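Rules for Using a Small Robot Arm Outside the Lab
Project report
Cadi Eynon and Eluned Howells
Second draft, Sun 9 May

1. What we set out to do

Our course at Clullberg has one page of rules for the robot arms, taped up next to the charging shelf. It was written for the bench lab, where the arms are bolted down and there is a red stop button on the wall. This spring the arms started going out to apartments and shared houses so students could record practice runs on ordinary furniture. The page does not cover that. Our project was to write a set of rules that does, try it on our own sessions, and report which rules held up.

We used the Botix arm with the two-finger gripper and the wrist camera, and the Posine software for control and logging. Eluned did most of the driving. Cadi kept the log and the stop switch.

2. What we started from

We read the lab page, the safety chapter in the course reader, and the notes left by last year's group, who called their setup Foulkes. The Foulkes notes were the most useful of these. They list every time a run was stopped and who stopped it. They do not say why in most cases, so we added a reason column to our own log.

The general robot safety material we found is mostly about large machines behind fences. Some of it carries over: know the reach of the arm, keep the stop within reach, do not work on it with the power on. A lot of it has no match in a kitchen.

3. The rules we tested

Rule 1. Two people at every session. One drives, one holds the stop switch and does nothing else while the arm is powered.

Rule 2. Mark the reach of the arm on the floor and table with painter's tape before powering on. People stay outside the tape.

Rule 3. Ask the person who lives there before recording. Tell them what the camera will pick up, including walls and doorways. Put away mail, photos and anything with a name on it.

Rule 4. Slow speed for the first run in any new place, whatever the driver's experience.

Rule 5. Open the gripper fully and check both fingers before each run. Write down any marks.

Rule 6. Take a still from the wrist camera before the first task and keep it with the log.

4. How the sessions went

We held 9 sessions in May and late April and logged 1,903 runs. Most were short reaches and pick-and-place moves. Every session had both of us present, so Rule 1 was never broken, although on long evenings the person on the stop switch got bored and we began swapping every half hour. We have added the swap to the rule.

The tape in Rule 2 worked on floors. On tables it was a nuisance. It came up during runs, and one host was worried about the finish. We now measure the reach with a string and only tape the corners.

Rule 3 took longer than we planned. People said yes quickly and then thought of questions later. A short form sent the day before would be better than asking at the door.

Rule 4 caused no trouble and we left it as it was.

5. Checks before a run

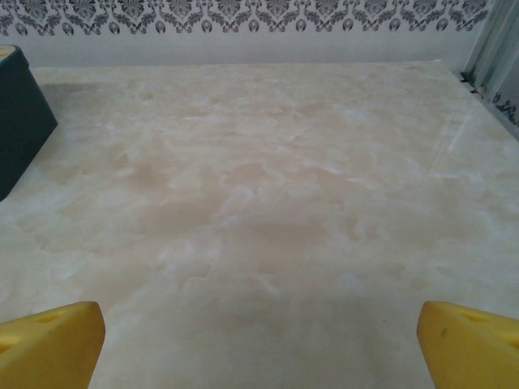
Rules 5 and 6 turned out to overlap, and we now do them together. The driver opens the gripper, holds it low over the work surface and saves one still. The other person reads the still on the laptop and calls out what is in it before anyone presses start. A small dark speck on the inner face of the right finger is the kind of mark that goes in the log under Rule 5, so that a later scuff is not mistaken for an old one. The same still shows a dark box at the far left of the table, and anything standing at the side like that gets written down as an obstacle. We also note surfaces that catch the light. The marbled top has faint pale streaks toward the right, and our log has a column for reflections so they can be compared with any tracking errors.

Doing the check this way added 2 minutes to a session. We think that is acceptable.

6. Changes for the next group

Merge Rules 5 and 6. Send the consent form ahead. Tape corners only. Swap the stop switch every half hour. The log template should have fixed choices for the stop reason, as ours were typed freely and took Cadi a full afternoon to sort.

We did not test any of this with children or pets in the home, and the rules should not be used for that as they stand.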